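Home / Newsroom / Press releases

FOR IMMEDIATE RELEASE

Nitness opens Wostby kitchen counter showroom, April

Countertop storage and small kitchen goods, all under one roof, doors open 9 a.m.

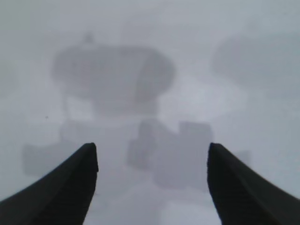 WOSTBY - Nitness, the kitchen storage and housewares company, will open its second showroom this April in the old Tkachuk building, Wostby. Ground floor, street entrance. The new space covers 1,410 square feet and is given over to one subject: the kitchen counter, and what people keep on it.

Lidded pots, bread bins, canisters, butter dishes, cake covers, trays, racks. Things that get used every day and mostly never get put away. The showroom will stock 494 items at opening, with more to follow over the summer as the Clorkari range comes in from the warehouse.

"Most kitchens we visit have plenty of cupboards and still no room to chop an onion," the company said in a statement. "We wanted a shop where people can stand at a counter, move things about and see what fits. Bring your measurements. Bring the lid you can't find a home for."

Clorkari range launches same day

The opening is also the first chance to see Clorkari, the company's new line for small kitchens. Pale colors, plain shapes, short list of sizes. Every Clorkari canister stacks on every other Clorkari canister of the same width. Lids are sold separately as well as with the base, a request that has come up in customer mail more than any other.

Available at launch:

- Canisters, small, medium, tall
- Bread bin with lift-off lid
- Butter dish, covered
- Cake cover and stand
- Counter tray, narrow and wide
- Lid rack, holds pot lids upright

The wide counter tray will be in limited supply for the first few weeks. Orders taken in the showroom, collection when stock arrives. Sorry, no holds by phone.

Try-it counters

Two full-size counters run down the middle of the room, each set at standard height with a sink at one end. Visitors can take anything off the shelves and try it out there. No need to ask. One counter is laid out for a galley kitchen and the other for a corner kitchen, and both get rearranged every month so regulars have something differnt to look at.

Staff will also do free counter plans. Bring a sketch with the length and depth of your counter, where the outlets are, and a list of what has to stay out (kettle, toaster, coffee maker, whatever it is). Plans take half an hour. Walk-ins welcome in the morning, appointments after 1 p.m.

Replacement lids and knobs

A parts desk at the back will handle replacement lids, knobs, handles and seals for all Nitness goods, including discontinued lines. The parts drawer currently holds 793 pieces. If the part is in the drawer it goes home with you. If not, the desk will order it and call when it comes in.

Customers are asked to bring the base along when matching a lid. Photos help but sizes are hard to judge from a phone. Please wash it first.

Old building, new floor

The Tkachuk building was a dry goods store and then a print shop, and has been empty on the ground floor for several years. Nitness has kept the front windows and the stair rail. New floor, new lighting, new loading door on the alley side. The step at the street entrance has been replaced with a ramp. Restroom on the ground floor, open to customers.

Work on the upstairs room is still going on and it will not be open in April. The company plans to use it for evening classes on pantry sorting and packing up a kitchen for a move. Dates to be anounced.

Opening week

Coffee and rolls from 9 a.m. on opening day, until they run out. Ten percent off all storage through the first week, Clorkari included, parts not included. The discount is showroom only and cannot be used online or with gift cards bought that week.

Hours after opening week: 10 a.m. to 6 p.m. Parts desk closes at 5 p.m. Free parking in the lot behind the building, enter from the alley.

About Nitness

Nitness designs and sells kitchen storage and housewares for everyday cooking. The company runs its own warehouse and parts service and sells through its showrooms and by mail order. Clorkari is a Nitness product line.

Media contact: Nitness press office, Tkachuk building, Wostby. Product samples and price list on request. Press may visit the showroom before opening by arrangement, mornings only, please use the alley door.

###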